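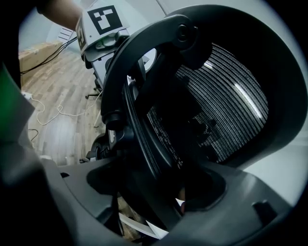
Puesta a punto de las pinzas de mano

Taller y equipos | Boletín interno

Las dos pinzas de mano de la sala de Pilwood vuelven a estar en servicio desde mediados de septiembre. La revisión la han hecho Albertina Correia y Riku Sakamoto, y ha llevado más tiempo del previsto por culpa de un soporte que hubo que pedir dos veces a Hosoda. Resumimos lo que se ha cambiado y lo que conviene mirar antes de cada turno.

El cubo blanco con marcadores va montado encima del dispositivo y lleva el patrón en blanco y negro tanto en la cara frontal como en el lateral. En la unidad B el cubo tenía holgura. Se movía muy poco, pero lo suficiente para que la posición calculada saltara al girar la muñeca. Riku lo desmontó, limpió el asiento y volvió a apretar los tornillos en cruz. Los marcadores gastados se han sustituido por otros impresos en papel mate. Si alguien ve una esquina levantada, que no la pegue con cinta transparente: el brillo estropea la lectura. Hay repuestos en el cajón 32.

La carcasa gris no presentaba grietas en ninguna de las dos unidades. Los dedos sí estaban desgastados en la A, sobre todo en la cara interior, y se han cambiado los dos a la vez. Después de montarlos hay que repetir la calibración de apertura: cerrar del todo, poner a cero, abrir hasta el tope y guardar. El procedimiento completo tarda alrededor de 40 minutos si se hace con calma. Los valores anteriores no sirven con dedos nuevos y el programa no avisa, así que la etiqueta de la carcasa debe llevar las iniciales de quien calibró.

En cuanto a la cámara, Brahim Ouazzani ha revisado el enfoque y ha limpiado la lente con el paño de microfibra de siempre. Nada de alcohol. La imagen tiene mucha curvatura en los bordes y eso es normal en este objetivo; la corrección se aplica después, en el ordenador. Sí hay que comprobar que las esquinas oscuras queden repartidas por igual. Cuando una sale más grande que las otras, la lente está mal asentada.

Queda pendiente el asunto de los cables. Seguimos trabajando con cable blanco suelto por el suelo, y las sillas de oficina tienen ruedas. Mio Katayama ha pedido canaleta a Starnex para llevar la alimentación pegada a la pared. Hasta que llegue, se ruega apartar las sillas antes de empezar y no apoyar el equipo sobre una base con ruedas mientras esté conectado. El conector de la unidad B ya se cambió en primavera por un tirón y es la pieza que más tarda en servirse.

También se ha actualizado el programa de registro. La revisión 768 corrige el fallo que dejaba archivos vacíos cuando se paraba la toma demasiado pronto. Quien use el portátil viejo tiene que instalarla a mano desde la carpeta común.

La próxima revisión toca cuando cualquiera de las dos unidades llegue a 29 sesiones desde esta. Apuntad cada sesión en la hoja de la puerta, aunque sea corta. Las piezas retiradas están en la caja del estante bajo y se enviarán a Clavcombe con el siguiente paquete. Para dudas sobre la calibración, hablad con Albertina; para el programa, con Brahim.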